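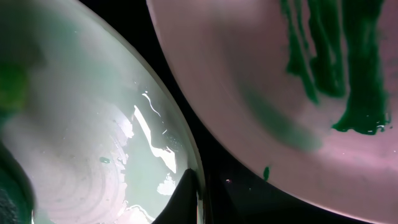
Glare rejection in the wrist camera segmenter, part two

The August version of the plate detector treated every saturated pixel as missing data. It was fine on matte stock and poor on glossy off-white plates with liquid on them, where one long highlight can run down to the rim and split the fitted arc in two. The grasp planner then got two short arcs with different centers and picked whichever had the lower residual.

The new version fits the rim first and masks second. Edge points go into a RANSAC ellipse fit, capped at 1000 iterations, with a prior on plate radius from the Gustton config file. Highlights are only dropped if they lie inside the fitted rim. Green streaks and drops get their own class, so a drop sitting on a pink rim no longer counts as a break in the edge.

Two plates close together are still the hard case. The black gap between them is about as dark as the fingertips, and the right tip tends to merge into it. Takeshi Hosoda suggested rendering the tip mask from joint state instead of segmenting it, and I have done that. It costs one transform lookup per image - cheap enough.

Still open: the lookup uses the latest transform, and it should use the image timestamp.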